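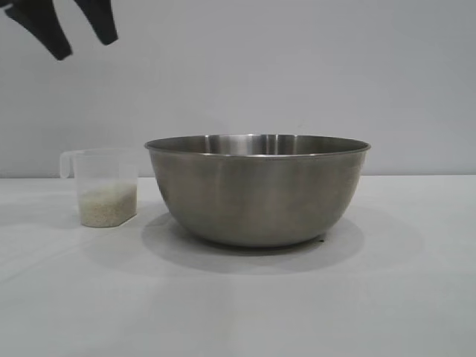
Small Measures: Cups and Containers from the Hornent Kitchen

Welcome to this page of my gallery. I collect plain kitchen things, mostly things for measuring and for keeping dry food. They are not antiques and they are not worth much money. I started with one shelf in Hornent and now the collection has 574 pieces, so I had to begin making order in it. This page is for the small plastic measures and the containers that stand together with them.

Small measuring cup with handle
Clear plastic, a little frosted. The body is close to a rectangle, wider at the top than at the base, and the corners are rounded. The base is flat, so the cup stands well by itself.

About the handle
It is short, a small loop in the same plastic as the body, and it begins at the rim. I like this type more than the long handles, which take too much place in a drawer. With a long handle the cup also falls over easily when it has nothing inside.

How I use this kind of cup
Rice, oats, sugar, and powder for washing, but never the same cup for food and for soap. For flour I fill with a spoon and make the top flat with the back of a knife. If you press the flour down you get too much, and the dough becomes heavy. I learned this with 20 small breads that we could not eat.

Cleaning
Warm water, a soft cloth, a little dish soap. I do not use the rough side of the sponge on clear plastic. Cups from the Baidoo market often come with old glue where a label was. Cooking oil takes it away if you leave it overnight.

Keeping
Small cups go inside bigger ones, with a piece of kitchen paper between them so they do not stick. The cups with handles I keep in one layer, all handles to the same side. One box in the Griston cupboard holds 59 of them and it cannot hold one more, I have tried.

What I am looking for
Measuring cups in clear or milky plastic up to 600 ml, with a handle of any shape. Small scratches are no problem. Please do not send cups with cracks at the base. I can exchange for lids, of which I have too many, also square ones.

Other pages in this gallery
Scoops and spoons
Jars with screw lids
Funnels and sieves
Lids without a container
Things from the Proltgate fair

The page about the Proltgate fair is still not complete. I will add the enamel pieces in October, when I have more free evenings.

Page last changed May 9, 2024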